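旧床单改万圣节小幽灵斗篷:不用缝纫机的做法

发布于2023年7月12日　栏目:Tandgate手作　难度:初级

每年临近十月,成品服装的价格都会往上走,尺码也常常不全。幽灵斗篷是最容易自己做的一种,一条旧床单就够,手缝的部分很少。下面的做法适合身高100到120厘米的孩子,大人穿的话把布料尺寸放大即可,步骤不变。

材料

白色或浅灰色旧床单一条,单人床尺寸
白色缝纫线、手缝针
黑色不织布一小块
布用胶水
软尺、水消笔、布剪
宽2厘米的白色缎带,长50厘米,剪成两段
按扣一对(可省略)

床单尽量选纯棉或棉涤混纺的。纯涤纶的床单比较滑,裁的时候容易跑偏,边缘也散得快。新买的布要先下水洗一遍,晾干熨平再用,否则做好以后一洗会缩。

第一步 量尺寸

让孩子穿上当晚打算穿在里面的衣服,从后颈凸起的骨头量到小腿中部,这个数就是斗篷的长度。不要量到脚踝。晚上出门光线暗,下摆太长容易踩到,上下台阶也不方便。

再让孩子把双臂平举,量两个手腕之间的距离,作为斗篷的宽度。

第二步 折布和画线

床单先对折一次,再换方向对折一次,得到四层。两条折边相交的那个角是斗篷的中心,也就是将来领口的位置。

从这个角出发,用软尺量出斗篷长度,每隔几厘米点一个点,最后连成一条弧线。软尺的一端要按牢在角上,最好有人帮忙。如果宽度的一半比长度短,侧面按宽度收窄,弧线往里画顺就可以。

领口同样从这个角画弧,半径7厘米。宁可先画小一点,试穿以后再剪大。

第三步 裁剪

四层布一起剪比较费力,剪刀不够快的话,可以分两次,每次剪两层。剪之前在弧线附近别几根珠针,防止下层移位。

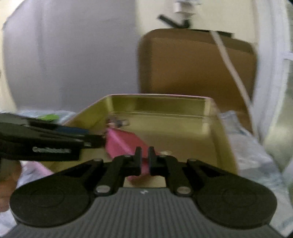
图片来源:Brenisport 图库

剪完展开,应当是一块接近圆形的布,中间有一个圆洞。在后片的正中从领口向下剪一道15厘米的开口,方便套头。开口的底端用线来回缝几针加固,不然穿脱几次就会继续撕开。

第四步 处理领口

领口每隔2厘米剪一个小牙口,深度不超过半厘米,然后把布边向内折,用平针缝一圈。针脚不必很密,缝完翻到正面拉一拉,没有松脱就行。

后面的开口两侧也各折进半厘米缝好。两段缎带分别缝在开口顶端的左右两边,穿的时候打一个活结。不要打死结,也不要改用绳子绕脖子一圈,斗篷被挂住时,领口需要能够很快松开。给年纪小的孩子做,建议用按扣代替缎带,受力后会自己弹开。

第五步 下摆

想要整齐的效果,下摆折边缝一圈。想要旧一点、破一点的效果,沿着下摆剪出长短不一的三角形,每个的深度控制在5到10厘米,剪好以后用手指把毛边搓一搓。洗过一次之后,毛边会更自然。

第六步 眼睛和嘴

传统做法是把床单整个罩在头上,再剪两个洞当眼睛。这种做法看路很费劲,布一移动洞就歪了,所以本文把脸露在外面,幽灵的脸贴在斗篷前胸。

在不织布上画两个竖着的椭圆和一个稍大的圆,剪下来。孩子穿上斗篷,在胸口比好位置,用水消笔做记号,脱下来平铺在桌上再贴。布用胶水涂薄薄一层,边缘要涂到,用重一点的书压20分钟。完全干透需要一夜,当天不要穿。

如果斗篷以后还要洗,贴好以后再沿边缘缝一圈。只穿一次的话,胶水就够了。

配套的帽子

剪下来的边角料通常够做一顶尖帽。裁两块等腰三角形,底边等于头围的一半再加2厘米,高30厘米。正面相对,缝合两条斜边,翻过来,底边向内折一道。帽子尖会自己垂下来,不需要加衬。

常见问题

床单有碎花,能用吗?
可以。Flirnau 的网友投稿里有一件蓝色碎花的,效果很好。介意的话翻到反面用,颜色会浅很多。

领口剪大了怎么办?
在领口一圈穿一根松紧带,或者在后面的开口处叠进去一点再缝。

当晚天气冷怎么办?
斗篷的身围很宽,里面可以直接穿羽绒服。建议量尺寸的时候就把外套穿上。

可以提前多久做?
什么时候都可以。做好以后叠起来放,穿之前一晚熨一下。熨的时候避开不织布,或者垫一块布用低温。孩子长得快,提前几个月做的话,下摆先多留5厘米,到时候再剪。

怎样让夜里更显眼?
在后背和下摆缝几条反光带,缝在正面。夜光颜料也可以用,但要先在灯下照足,而且亮度会慢慢减弱,不能代替反光带。

清洗和收纳

水消笔的痕迹用湿布擦掉就行,一定要在熨烫之前处理,有些牌子的笔遇热以后会洗不掉。整件清洗时用冷水手洗,不要拧,挂起来晾。收的时候把不织布那一面朝里叠,中间夹一张纸。

到了二月狂欢节还可以拿出来再用一次,把胸前的脸拆掉,换成彩色布片,就是一件小丑斗篷。

参考版型:Ó Riain 圆形斗篷纸样(儿童版)

下一篇:用纸盒做南瓜糖果篮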